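4.2 Cloth Handling in the Home Setting
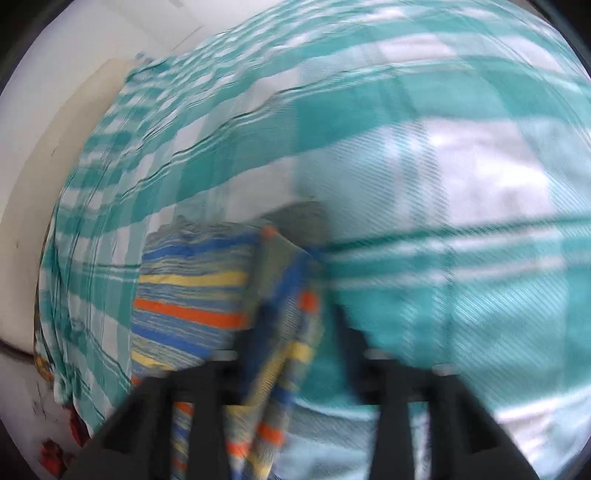
Figure 7. Striped cloth on a plaid cloth, with the gripper fingers open.

Folding remains the weakest of the household chores tested at the Skorkville site. The Wukamitz controller was trained on 600 demonstrations, yet it finished only 326 trials without help. Most failures began at the grasp - the step at which one layer must be told from the next. In Figure 7 a folded strip of the striped cloth rises between the two fingers, and the patterned cloth beneath it offers many competing edges. Plain backgrounds gave fewer errors.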